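## Cups, cups, cups

I promised last month that I'd write up the cup situation, so this is me keeping my word (a little behind schedule, sorry Margareta).

If you've been to one of our Memton evenings, you know how it goes. Somebody puts out a sleeve of clear plastic cups, everyone pours a drink, sets it down, turns around to say hi to a neighbor, and then can't tell which one was theirs. So they take another! After the harvest supper I washed and stacked what was left on the tables at Woltholm and came up with 115 cups. We'd fed maybe half that many people. I stood at the sink for most of an evening and had plenty of time to think it over.

So we're trying something new for the November potluck. Margareta Vlad has a box of grease pencils left over from her framing days, and they write on clear plastic like a dream. Put your name or a doodle on the side, keep the same cup all night, and rinse it at the little sink by the coat hooks if you're switching from cider to coffee. The pencil wipes right off with a dry paper towel. I tried dish soap first and just smeared it everywhere, so please do the towel part before the water part.

A few people have asked me whether it's even worth washing the plastic ones. I think so, if you're gentle. I do mine by hand in lukewarm water, never the hot tap, and I lay them on their sides on a towel for a bit before I stand them up. They dry faster that way, and I don't get that ring of fog inside the bottom. I've had the same 6 cups going on my kitchen windowsill since spring, and only one has cracked (I stepped on it, so I'm not blaming the cup). For stacking, I stop at 4 high. Any taller and they grab hold of each other, and you end up wrestling them apart over somebody's potato salad.

If you'd like real glasses instead, the Bevan cupboard has some 4 dozen tumblers that came to us from the Mistatcombe hall. They're lovely and heavy and they chip if you look at them wrong. I'd keep them for the sit-down dinners, but I'm open to being talked out of it.

Two things I still need: a dish rack with wide slots (mine only likes plates) and a lidded bin so clean cups can ride over in the back of my car without picking up dog hair. If you have either one sitting in a garage, leave it on my porch or catch me before the potluck. I'm bringing the squash casserole again, the one with too much sage.

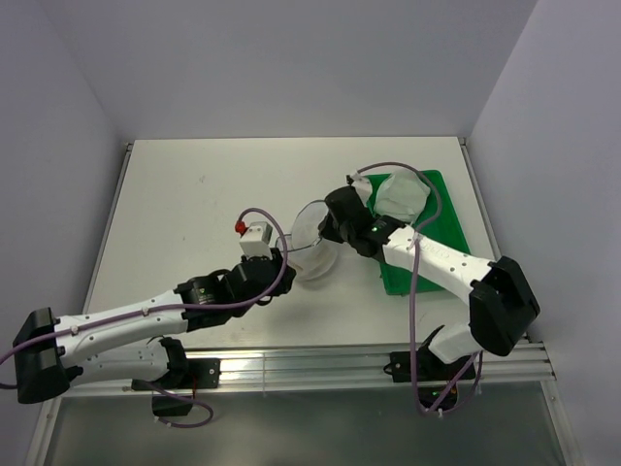
*One clear plastic cup, on its side.*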